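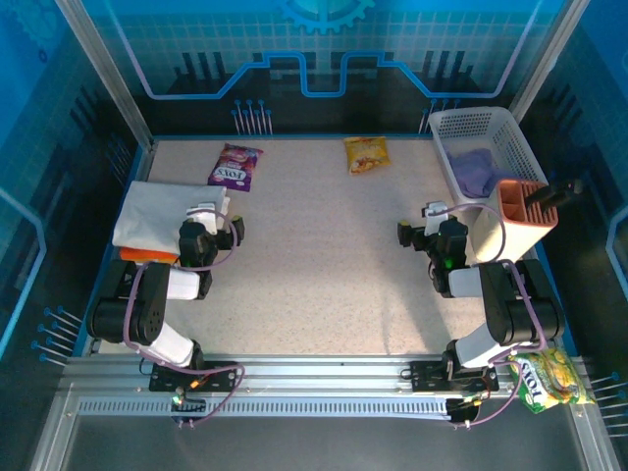
Photo: Landbridge Home Safety, Illiddale

Counter and Work Surface Checklist, with our comments
Last looked over 4 May 2019

We walk through this list before the summer visitors arrive in July, and you are very welcome to borrow it for your own kitchen, cottage or break room. Take your time with it and put the kettle on first if you like (on a back burner, please!).

1. Middle of the surface clear
OK. A good wide stretch of bare counter, and what a pleasure that is when you come in with a hot dish and both hands full.

2. Knives stored in a block
OK, with a comment. The cream block with the terracotta-orange top has proper slots, and there is a black handle standing up out of them. It sits right up against the corner of the white basket, though, and we would love to see a little elbow room between the two, so that anyone reaching for the basket isn't reaching past a knife.

3. Cloths folded and put by
Partly. The white one is folded and so is the orange one under it, lovely. The purple one is bunched up in the basket and would be happier folded with the others.

4. Food packets
Please tidy. There is a purple FOX'S packet over on the left and a little yellow one farther along the back, and both should go into a lidded tin at the end of the day. Check the dates while you have them in your hand.

5. Baskets and bins
OK. Back corner is fine for it. Wipe the rim and the small holes with warm soapy water now and then, as crumbs do love to settle there.

6. Surface wiped down
Do this last, once everything is back home, and let it air dry.

Items 2, 3 and 4 to be looked at again next visit.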